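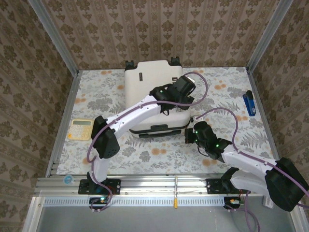 Handout No. 6, p. 13

Laying Down, Opening and Packing a Hard-Shell Suitcase

2023-12-26
By the teaching staff, Household and Travel Skills course, Zarnik

Reading time: 6 minutes

In the last lesson we spoke about soft bags, and several of you asked why we don't begin with the suitcase, as most textbooks do. A soft bag forgives mistakes. If you put one shirt too many, the fabric stretches a little and the zipper still closes. The hard shell has a fixed volume, so the work must be planned before the first item goes in.

These notes cover the table work only. Lifting, weighing and the transport on stairs will come in May, together with the visit to the Tuneck workshop.

1. The surface

We always work on a table and we always put a cloth on it. The suitcase with us is a white one with a hard shell, and it lies flat on a floral-printed cloth, gray leaves and fern on a pale ground with small orange-peach blossoms. The pattern is a matter of taste. In the practice room at Hurkix the students have plain cloths, and they do the same work.

What matters for the cloth:

- It should be larger than the suitcase on all sides.
- It should be washed after every course day. Wheels have been on the street.
- It should not be smooth like satin. A shell moves on satin when you push the zipper.
- Before you begin, pull the cloth flat with both hands. Folds under a shell make it rock.

At home many people pack on the bed. It is comfortable, but the mattress sinks under the weight and the two halves don't lie level, so the clothes move to the middle. If there is no table, use the floor with a blanket.

2. The direction

Put the suitcase down with the wheels away from you and toward the wall. In both pictures it lies in this way, lengthwise, with two black wheels at the far end. The black handle strip is at the near end in the first picture. Students often ask if the other direction is wrong. It is not wrong, but in this course we keep one direction for everybody, and then the instructions "near end" and "far end" mean the same for the whole class.

When you lay the suitcase down, do it in two movements. First stand it on its wheels behind the table edge and hold the handle. Then lower it slowly, one hand under the shell. Please don't let it fall the last few inches. Corners crack from inside, and you notice it only after the next trip.

Leave free table on the left and on the right. When the suitcase opens like a book, one half needs its own place. Students who forget this have to turn everything with the clothes already in it, and we have seen many neat shirts lost in this moment.

3. Checking the outside

Do this while the case is still closed. It takes one minute.

Wheels: turn each one with a finger. Listen for sand. Hair and thread collect around the axle, and you can remove them with small scissors or tweezers.

Handle: pull it out fully, push it back fully. It must stop in both positions.

Shell: wipe it with a damp cloth, then a dry one. A light color shows every gray line from the baggage belt. For lines that stay, use a white eraser and little pressure. Do not use the rough side of a kitchen sponge, it makes the surface dull and the dull place will be dirty again sooner.

Tag or badge: wipe around it also, dust stays at its edges. Do not pull at it.

Old stickers and paper loops from earlier trips must come off. A scanner may read the old code, and then the suitcase goes where you went last year.
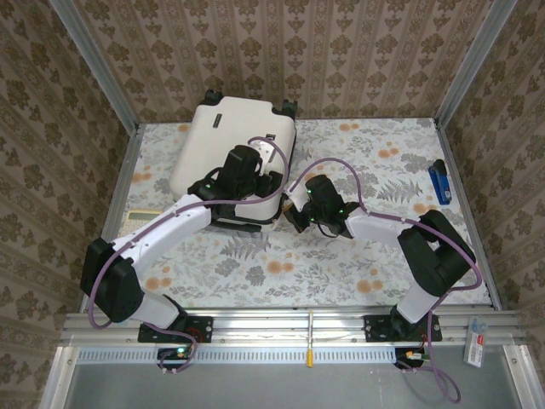
SECTION B: THE TABLE AND THE PAPERS

4. What else is on the table

A packing table collects small things. There is a blue stapler with a black top on the cloth, near the right wall, well to the side of the suitcase, and this is a good distance for any tool that has metal in it. A stapler, scissors, a pen without its cap — all of these can disappear under a sweater and travel with it. Staples also have no place in the luggage itself. If you want to keep a list together, staple it before the suitcase is open, and then put the stapler back to the side.

We use paper lists in this course. You receive two copies of the Tlapale sheet. One copy lies by you on the table and you mark the items with a pencil. The other copy goes into the suitcase on top of the clothes, with your telephone number written in large figures. A phone list is practical too, but you need to unlock it each time and your hands are full.

5. The order inside

The lower half, with the wheels at the far end, takes the heavy things. Shoes go first, at the wheel end, soles against the shell, with socks inside them. When the suitcase stands up later, the weight is already at the bottom and it does not tip forward.

Then the trousers and jeans, folded once along the leg and laid flat. The legs may hang over the edge at first. You fold them back over the next layer, and they get no sharp line at the knee.

Knitwear is rolled, shirts are folded. Button every second button of a shirt, put it face down, bring the sleeves to the back. One sheet of tissue paper between two shirts helps.

The other half, the one with the inner divider if your model has one, takes light and flat things: underwear, a scarf, nightclothes, the toilet bag with its liquids closed in a second bag. Bottles for the cabin must not be over 100 ml, and even for checked luggage we recommend this size. A full bottle of shampoo is heavy and you rarely use the half of it.

Now fill the corners. A belt can go along the inside edge.

6. Closing

Bring the halves together and look if the edges meet without pressure. If you must sit on the shell, take something out. The zipper goes in three parts — first the near side, then the left, then the right — with one hand pressing just ahead of the slider. Set the lock and write down the number in a place which is not inside the suitcase.

Practice for the next lesson

Pack for two nights with the short list, once in the order of these notes and once in your own order. Stand the suitcase up, walk through the room with it, lay it down and open it. Write some sentences about what has moved. Bring the sheet to Room 393, and please also bring your own table cloth if you have one.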